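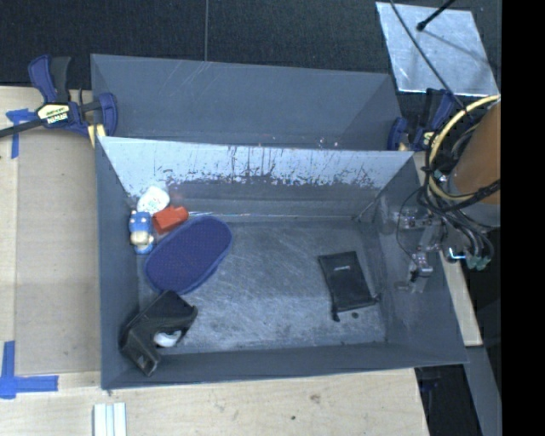 Wie vergleicht man zwei Greifstrategien, ohne dass der Zufall in der Kiste das Ergebnis bestimmt?
Man lässt beide von derselben Ausgangslage starten, stellt diese Lage vor jedem Lauf neu her und wertet nur Paare aus.

Forschung > Greifen > Auswertung > Gepaarte Läufe

Ein paar Posts dazu, wie wir das bei Chidiac inzwischen machen. Im Dezember hatten wir zwei Strategien zu vergleichen, intern heißen sie Pundard und Cendmont. Pundard ist die ältere, mit Greifpunktvorschlag und fester Anfahrt. Cendmont ist durchgehend gelernt und korrigiert während der Bewegung.

Die Aufgabe ist Umräumen von einer Kiste in die Nachbarkiste. Gemischte Kleinteile, weich und hart durcheinander, auch mal ein Stoffbeutel mit Kordelzug. Ein Versuch ist ein Gegenstand, den die Strategie selbst auswählt.

Früher lief das so: vormittags die eine Strategie, nachmittags die andere, Gegenstände jedes Mal neu eingekippt. Am Ende zwei Erfolgsquoten nebeneinander. Die Quoten haben wir dann in Folien geschrieben und uns über Unterschiede gefreut, die in der Woche darauf weg waren.

Das Problem ist die Streuung durch die Startlage. Ein flach liegender Beutel in der Mitte ist etwas anderes als derselbe Beutel in der Ecke. Wenn eine Strategie zufällig mehr Ecken bekommt, sieht sie schlechter aus. Mit mehr Läufen mittelt sich das heraus, aber so viele Läufe schafft man an einem realen Arm nicht.

Also gepaart. Wir legen eine Startlage, nehmen sie mit der festen Kamera auf, lassen Strategie A laufen, stellen die Lage wieder her, lassen B laufen. Welche zuerst dran ist, wird ausgelost. Wer die Gegenstände zurücklegt, weiß nicht, welche Strategie als nächste kommt.

Zum Zurücklegen benutzen wir Telero, unser kleines Überlagerungsprogramm. Es blendet das Referenzbild halbtransparent über das Livebild. Man schiebt den Gegenstand, bis die Konturen aufeinanderliegen. Mehr kann das Programm nicht, und mehr braucht es auch nicht.

Voraussetzung ist, dass die Kisten nicht wandern. Klebeband als Lagemarke auf dem Untergrund, Zwingen an den Kisten. Vor jeder Sitzung prüfen wir zuerst mit leerer Kiste, ob die Ränder noch mit der Referenz übereinstimmen. Wenn nicht, wird zuerst die Kiste gerichtet und dann weitergemacht.

Genau wird es mit der Überlagerung trotzdem nicht überall. Harte Teile gehen gut. Bei Stoff stimmen Umriss und Drehung, die Falten stimmen nicht. Kordelenden liegen jedes Mal etwas anders. Wir haben aufgehört, das perfekt machen zu wollen, und notieren stattdessen pro Paar, ob die Lage als "gut" oder "ungefähr" wiederhergestellt gilt.

5 Kommentare

Zum Abbruch: Eine Strategie darf pro Versuch bis zu fünf Anfahrten machen. Danach zählt der Versuch als nicht gelungen. Gelungen heißt, der Gegenstand liegt in der Nachbarkiste und bleibt dort, bis der Arm wieder in der Ruhelage ist. Über den Rand gekippt und auf dem Tisch gelandet ist nicht gelungen, auch wenn der Griff selbst sauber war.

Schwierig war die Regel für den Fall, dass die Strategien verschiedene Gegenstände auswählen. Wir haben zuerst vorgegeben, was zu greifen ist. Das war unfair gegen Cendmont, weil die Auswahl dort Teil der gelernten Politik ist. Jetzt wählt jede selbst, und das Paar wird über die Startlage gebildet. Die Auswahl wird mitprotokolliert.

Zum Ergebnis. Ausgewertet sind 294 Paare. In den allermeisten davon haben beide Strategien dasselbe Ergebnis, also beide geschafft oder beide nicht geschafft. Diese Paare sagen über den Unterschied fast nichts aus, obwohl sie den größten Teil der Laufzeit gekostet haben.

Bleiben 51 Paare, in denen eine Strategie Erfolg hatte und die andere nicht. In gut zwei Dritteln davon war es Cendmont, die es geschafft hat. Ein Vorzeichentest auf diese Paare spricht klar genug für einen Unterschied, dass wir ihn so berichten.

Wenn man dieselben Daten ungepaart ansieht, also nur die beiden Gesamtquoten, liegt der Abstand in einem Bereich, bei dem ich vor einem Jahr gesagt hätte: kann sein, kann auch nicht sein. Die Läufe sind identisch, nur die Auswertung ist anders.

Wo kommt der Vorsprung her? Soweit wir es sehen, vor allem aus den Lagen dicht an der Wand. Pundard plant die Anfahrt einmal und bleibt dabei. Berührt ein Finger die Schräge der Wand, wird der Griff schief zu Ende geführt. Cendmont weicht zurück und setzt neu an. Das kostet Zeit, rettet aber den Versuch.

In der Kistenmitte sehen wir keinen Unterschied, den ich verteidigen würde. Wer nur frei liegende Teile greifen will, kann bei Pundard bleiben. Sie ist außerdem schneller und im Fehlerfall leichter zu verstehen.

Eine Kategorie gewinnt Pundard: flache, weiche Sachen auf dem Kistenboden. Cendmont probiert dort gern mehrere fast gleiche Anfahrten hintereinander und verbraucht damit ihr Kontingent. Es sind wenige Paare, deshalb steht das bei uns als Beobachtung und nicht als Ergebnis.

Wir haben auch geprüft, ob die "ungefähr"-Paare das Bild verzerren. Lässt man sie weg, wird die Stichprobe kleiner, die Richtung bleibt. Hätte sich die Richtung gedreht, hätten wir die Reihe wiederholt.

Was gepaartes Testen nicht löst: die Auswahl der Startlagen. Die haben wir gelegt, mit unseren Händen und unseren Gewohnheiten. Beim Durchsehen fiel auf, dass wir die Teile lieber mit Abstand hinlegen, als ein Haufen es täte. Für die nächste Reihe wird eingekippt und die gekippte Lage dann als Referenz aufgenommen.

Auch nicht gelöst: Verschleiß. Der Kistenboden bekommt Kratzer, und die Kamera sieht das. Innerhalb eines Paares spielt es kaum eine Rolle, zwischen Anfang und Ende der Reihe vielleicht schon. Wir tauschen die Kisten während einer Reihe nicht aus, damit wenigstens kein Sprung in den Daten ist.

Zum Aufwand, weil das im Labor immer die erste Frage ist. Das Zurücklegen dauert länger als der Lauf selbst. Pro Sitzung schafft man deutlich weniger Versuche als mit Einkippen. Dafür braucht man für dieselbe Aussage auch weniger - bei uns hat sich das gerechnet. Bei sehr vielen Gegenständen in der Kiste würde ich es nicht mehr von Hand machen.

Praktischer Hinweis: Referenzbild und Livebild müssen mit derselben Belichtung laufen. Wir hatten anfangs die Automatik an. Der Arm wirft beim Zurückfahren einen Schatten, die Kamera regelt nach, und die Überlagerung wirkt versetzt, obwohl alles richtig liegt. Belichtung fest einstellen, Arm in Ruhelage, dann erst legen.

Zweiter Hinweis: die Reihenfolge der Lagen mischen. Wir hatten die schweren Lagen am Ende des Tages, wenn alle müde sind und schlechter zurücklegen. Das steckt im ersten Teil der Reihe noch drin und steht so im Protokoll.

Das Protokollblatt und die Auswertung gebe ich auf Anfrage weiter. Telero ist im Moment nicht sauber genug zum Veröffentlichen, die Kameraanbindung ist fest auf unseren Aufbau geschrieben. Als Nächstes kommt die eingekippte Reihe mit beiden Strategien, gleiche Abbruchregel, gleiche Zählweise.

2-mal geteilt

Kontakt | © Chidiac | Nach oben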